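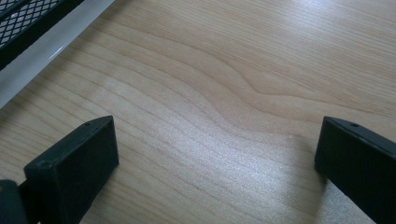
Venkatesh Rao told me after class one afternoon that he had put 80 hours into Miltau and still couldn't say what the crafting system was for. He liked it fine. He gathered moss, boiled moss, sold whatever came out of the pot, and went back for more moss. Was there supposed to be a point, he wanted to know, or was it just something to do with your hands between fights?

I've been teaching game design long enough to have heard that question in a lot of forms, and I still think it's the best way into this chapter.

Chapter 7
Crafting and the In-Game Economy

So far in this book we've mostly looked at systems that push back at the player: enemies, timers, locked doors. Crafting doesn't push back, at least on the surface. You put two things in and one thing comes out. That makes it easy to build and very easy to build badly – I've done it myself, more than once, and I'll be using my own mess as a case later on.

Let's start with some words we'll need. A source is anything that puts material into the game world (a moss patch, a chest, a monster that drops claws). A sink is anything that takes material out again. A converter turns one material into another. Venkatesh's pot is a converter, and the shop where he sold his potions is a sink for potions but a source of coins. Keep that double role in mind, because we'll trip over it in Section 7.3.

My first finished role-playing game, Stulamitz, shipped with 321 recipes. I was so proud of that number! Then we looked at what people were cooking up, and most players had settled on 2 of them, both healing items, both made from stuff lying around outside the first town. Everything else sat in the menu like unread mail. Setsuko Onishi, our lead tester, had warned me in October that the good recipes asked for too much walking. I nodded and added more recipes.

What we should have done is draw the thing. Get a big sheet of paper, write every source on the left and every sink on the right, and run arrows between them. If an arrow goes nowhere, you've found a dead recipe. If ten arrows go into the same jar of honey, players will run out of honey and get mad at you.

Before you read on, play an hour of any game with crafting in it and keep a list of what you pick up and where it goes. We'll use your list in Section 7.1, where we take apart the opening village of Tsuchiya and follow a single iron nail from the mine to the scrap heap.

7.1 Following the Nail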